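EPIDEMIOLOGY OF CHRONIC DISEASE
Handout 4: Reading a cohort study on sleep and blood pressure

Read this before the seminar. Bring a calculator and your copy of the Skamthorpe tables.

WHAT THE STUDY ASKED

The Skamthorpe cohort was set up to find out whether adults who regularly sleep less than six hours a night are more likely to develop high blood pressure than adults who sleep seven to eight hours. Earlier work had mostly been cross-sectional. A cross-sectional study measures sleep and blood pressure at the same visit, so it can't show which came first. Someone with high blood pressure may sleep badly on account of the condition, the medication, or worry about either.

In a cohort design, people who already have the outcome are left out at the start. The rest are sorted by exposure and followed forward.

WHO WAS INCLUDED

1,181 adults were enrolled at baseline. All had a reading below the study's cutoff and none was taking medication for blood pressure. Of these, 754 completed every follow-up visit. The others moved away, withdrew, died, or missed one or more visits.

Look closely at those two numbers. A large share of the people who started did not finish. If they dropped out for reasons unrelated to sleep and blood pressure, the main harm is lost precision. If short sleepers with rising blood pressure were more likely to leave, the result is biased toward no effect. The paper compares the baseline characteristics of those who stayed and those who left. That helps, but it says nothing about what happened to them later.

HOW EXPOSURE WAS MEASURED

Sleep was self-reported by questionnaire. Participants gave their usual bedtime and wake time on work nights and free nights. Time in bed is not the same as time asleep, and most people overestimate how long they sleep. A subgroup also wore a wrist monitor for a week. Agreement between the two was moderate.

Misclassification of this kind, when it is the same for people who do and do not develop the outcome, usually pulls a relative risk toward 1 in a simple two-group comparison. With three or more exposure groups the direction is harder to predict. Students often forget the second part in the exam.

HOW THE OUTCOME WAS MEASURED

Blood pressure was taken seated, after five minutes of rest, three times at each visit. The first reading was discarded and the other two averaged. New use of blood pressure medication also counted as an outcome. Note that the medication part depends on seeing a doctor, and people who see a doctor often are more likely to be diagnosed.

CONFOUNDERS

The authors adjusted for 17 variables. Age, sex, smoking, alcohol, body mass index and shift work are the ones to think about first. For each, ask whether it is linked to sleep, whether it is a cause of high blood pressure, and whether it might lie on the path between the two.

Body mass index is the difficult one. Short sleep may lead to weight gain, and weight gain raises blood pressure. If so, adjusting for it removes part of the effect you want to measure. The Delau analysis reports results with and without this adjustment. The Gagnon analysis gives only the adjusted figure, so the two can't be compared directly.
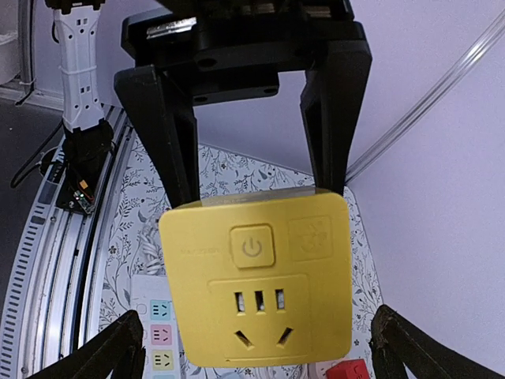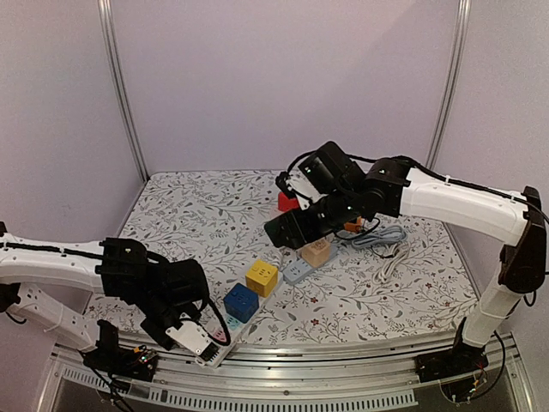

ABSOLUTE AND RELATIVE RISK

A relative risk tells you how many times more common an outcome is in one group than in another. It does not tell you how common the outcome is. Doubling a very small risk still leaves a small risk. Always work out the risk difference as well, and state the length of follow-up with it.

For the seminar, use Table 2 to calculate:

The risk of high blood pressure in the short sleep group
The risk in the reference group
The risk ratio and the risk difference
The number of events you would expect in the short sleep group if it had the reference group's risk

Show your working. Use the completers only, then write two or three sentences on how the answer might change if everyone enrolled had been followed.

COMPARISON PAPER

The Trarkska study used a similar questionnaire in an older population and found a weaker association. Possible explanations include age, a shorter follow-up, and the exclusion of people who already had high blood pressure, which removes a larger part of an older population. Come ready to argue for one of these.

Terms to know for next time: person-years, censoring, hazard ratio, competing risk. These are covered in the second half of the course reader, and we will start with person-years.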